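The Arm at Table Four

By Catriona Forsyth

The lunch trays at Hepburn come back between noon and two, and until last year every one of them was cleared by hand. Hepburn is a contract kitchen that feeds 600 people a day across three office buildings. Clearing was the job new hires got first and left soonest. You stood at a belt, scraped what was left on the plate, stacked the plate, and reached for the next.

Agnes Farquharson did it for 13 years. She is now one of four people at the company whose job title includes the word "trainer," and the thing she trains is a robot arm.

"I was told I'd be teaching it to do my job," she says. "I asked what I'd be doing after that. They didn't have an answer the first time. They came back with one a month later, and I got it in writing."

The arms come from Stondier, which sells them to kitchens and laundries. Hepburn leases them and pays by the month. They are not on the line yet. For now they work in a carpeted room one floor above the kitchen, at white tables set out with dishes and food, where the staff run them through the kinds of things that turn up on a tray or a counter. A plate has to be found and gripped. A bottle may be standing or on its side. Fruit is hard, because it is soft and no two pieces are the same shape.
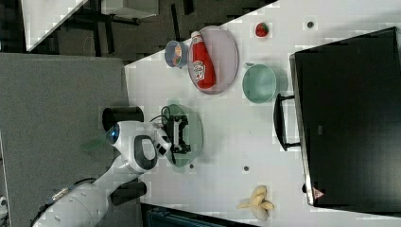
The gripper over a green plate in the practice room at Hepburn. A peeled banana, a strawberry and a ketchup bottle share the table.

The trainers decide what goes on the table. This was not the original plan. Stondier's engineers had a list of standard layouts, with everything spaced apart and facing the same way. Farquharson looked at it and said she had never seen a tray like that in her life. People leave bottles lying on plates. They peel fruit and walk away from it. The list was dropped within two weeks, and the people who had worked the belt began setting the tables themselves.

Balakrishnan Marar, who runs operations at Hepburn, says that was the point at which the project started to look useful to him. He also says it cost more than he had budgeted. Trainers earn more than clearers, and a session needs one person at the arm and another resetting the table.

"I had a number in my head for what we'd save," Marar says. "I've stopped quoting it."

Hepburn had 71 people in its kitchens and wash areas when the lease was signed. It has promised in writing that none of them will be let go because of the arms before the lease is up. What the promise does not cover is hiring. Six people have left the wash area since then, for the usual reasons, and only two have been replaced. Those who remain have noticed.

Zbigniew Borkowska has worked the dish machine for five years and turned down a place in the trainer group. The hours were better, he says, but the work meant sitting still and doing the same reach over and over while a screen told him whether it counted. He prefers the machine. He also picks up more of the belt than he used to, and he brings this up at every staff meeting.

"They say the arm will take the bad part," Borkowska says. "Fine. Right now the arm is upstairs and the bad part is down here with me."

Marar does not dispute it. He has asked for two temporary workers through February and expects to get one.

For the trainers, the change is mostly one of pace. A clearer at the belt handles 1000 plates in a shift. In the practice room, a single plate can take up a morning. Farquharson found this maddening at first. She would watch the gripper come down over a plate and want to push it out of the way and do the thing herself. Her wrists stopped hurting in the second month, though, and she has started sleeping through the night.

She has also picked up a way of talking about work she used to do without thinking. Ewan Lamont, the Stondier engineer assigned to the site, keeps a notebook of the things she and the others tell him: which side of a bowl to take first, when to leave food alone and move the dish under it, how a stack sounds when it is about to slide. He says he has filled two of them.

Whether that knowledge belongs to anyone is a question the staff have raised with management. The trainers' agreement says nothing about it. Farquharson would like the next one to.

The first arm is due to move down to the belt in the spring, at the far end, where the trays come in slowest. Borkowska will be working next to it. He has asked for a switch he can reach without turning around, and Lamont has put it on the drawing.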